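Rernwood console table and matching side table – 14 weeks in

Posted September 15, 2019

Short version for people in a hurry: good table, bad instructions, the oak finish is nicer than I expected at the price, and you need to buy felt pads. Long version follows. I'm typing this on my lunch break so forgive the mess.

Why I bought it

We moved in May. New place has one long blank wall in the back room and nothing we owned fit it. Old sideboard too deep, bookcase too tall for the light switch. I wanted something long and not fussy that you could set a bag down on. Looked at a Brirkden one first (metal legs, wobbled in the showroom, no thanks) and then a secondhand one that smelled like a basement. Ended up ordering the Rernwood in light oak plus the little side table that goes with it. $441 for the pair, delivery included.

Delivery took longer than promised. Two boxes came, the third one didn't. Three phone calls. The guy who finally sorted it out, Hemant Maurya on the Rernwood service line, was great, called me back when he said he would and had the missing box here the next week. If you get him, you're fine. The web chat is useless, don't bother.

Putting it together

Not hard. Slow. The booklet has 27 steps and maybe half of them are a drawing of one screw. No words anywhere. Step numbers jump around on the fold-out page, so I did the apron before the leg brackets and had to back all of it out again. My fault partly. But also, print the page in order?

What you want on hand:

A decent screwdriver, the one in the box is a joke
A second person for the top, it's heavy
Something soft to lay the top on
A bag or a bowl for the screws
An hour and a half, two if you've got kids around

I would not use a power driver on this. The pilot holes are shallow and I felt one start to strip even by hand. Go slow on the leg bolts, snug them all first and then tighten. I did one leg all the way and then the other side wouldn't line up.

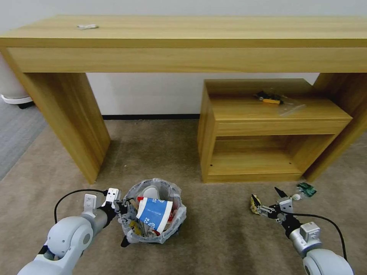
Anyway. The legs. They're wide slabs, they look solid and they are. Most consoles in this price range have skinny legs that show every bit of rack when you lean on one end. I leaned on this one. I sat on it, even (don't tell Rernwood). Nothing. The thick top and the deep apron do a lot of the work I think, there's no sag in the middle and it's a long span.

On carpet it took a few days to settle. First week it had a tiny rock to it at one corner, I thought I'd built it crooked. Then it just stopped. If you're on hard floor you'll want to check it's level, and get pads. None in the box. For this money there should be pads in the box.

The finish

Light oak, warm but not orange. The website photos make it look yellower than it is. Grain looks good on the top, a bit plain on the legs. Edges are clean except one spot on the underside where it's rough, can't see it, only found it with my thumb.

It marks less than I thought it would. Coffee ring came off with a damp cloth. A candle left a faint dull patch that I can only find in low sun, and I tried a dab of Rampersad wood wax on that and it mostly went. Don't use spray polish, it went streaky on me and took two rounds of plain water to get off.

Dust shows. Light wood, big flat top, what did I expect.

The side table

So this is the part I was unsure about. It's low and boxy, drawer up top and an open shelf below. I almost skipped it to save money. Glad I didn't. It slides right under the console and the two match properly, same color, no "close enough" buisness like you get when you buy one piece now and one later.

Drawer is shallow. Takes mail, chargers, takeout menus, not much else. No soft close. It runs fine though, a little stiff in the humid weeks and better since.

Open shelf is handy for shoes or a basket. Measure your basket first. I bought one from Cekby without measuring and it stuck out a good inch, so that went back.

When people come over I pull the side table out and use it next to the couch. Light enough to carry by yourself. That's worth a lot to me, more than the drawer.

What I don't like

No cable hole. None. It's 2019, everybody puts a lamp or a speaker or a router on a table like this, and the cord just has to go over the back edge. You can pull the whole thing out an inch from the wall and drop the cords behind but then it looks like you can't push furniture in properly. I'm not drilling it, warranty. Stick-on clips along the back work ok, I'm on my second set, the first ones let go in the heat.

The top overhangs nothing, it's flush, so you can't clamp a desk lamp to the ends very easily either. Small thing. Bugs me.

Touch-up pen they sell for it is too dark. Skip.

And it's heavy. I said that already. But once it's built you are not moving it alone, so decide where it goes before you start. We built it in the hallway because there was more floor and then had to turn it through a doorway. Took the molding with it a little.

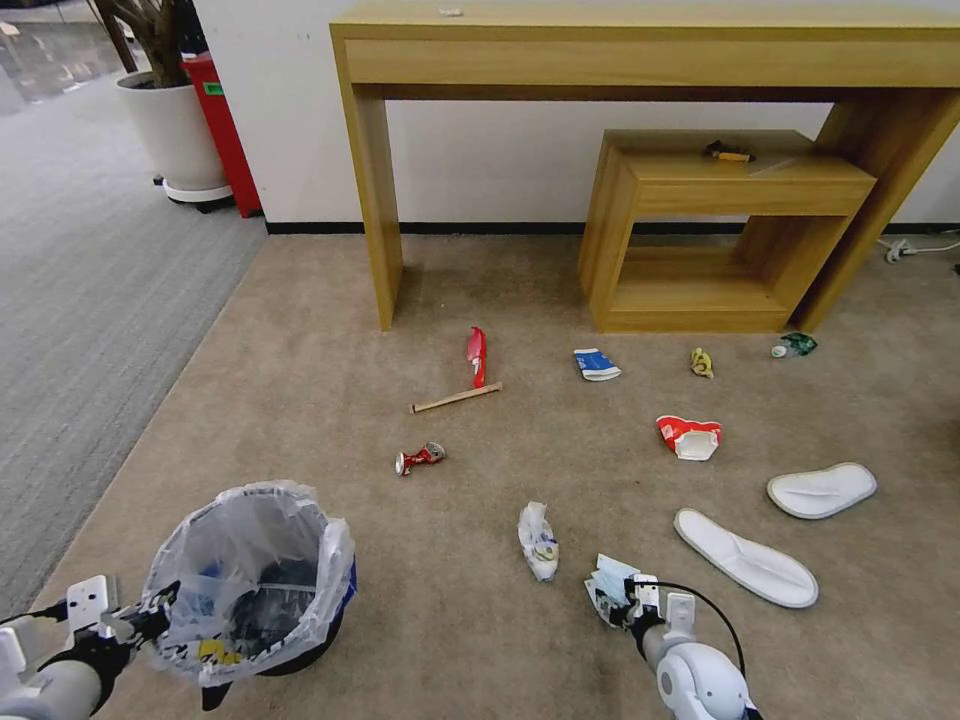 Who should buy it

Anybody with a long wall and a plain room. If you've got a lot of dark furniture it might look washed out, a friend of mine put the same one next to a walnut cabinet and hated it, sold it on in a month. With white walls it's great. Plants next to it look good too.

If you need real storage, no. Get a sideboard. The side table drawer won't save you.

If you're renting and move every year, also probably no. It does come apart but I wouldn't trust those screw holes for a third go.

Would I buy it again

Yeah. At $441 for both, yes. At full price, which I've seen since and is a fair bit more, I'd wait for a sale. They seem to run them pretty often so there's no rush.

Scores, since the form wants them:

Build quality 4 out of 5
Looks 5 out of 5
Instructions 1 out of 5
Delivery 2 out of 5, would be 1 without Hemant
Value 4 out of 5

Update: couple people asked in the comments about the weight limit. Booklet doesn't give one. We've had a stack of encylopedias and a fish tank (small, empty at the time, before you yell at me) on it and it was fine. I'd call the service line if you're planning on anything serious. And yes the side table fits under with room to spare, you don't need to lift anything to get it in.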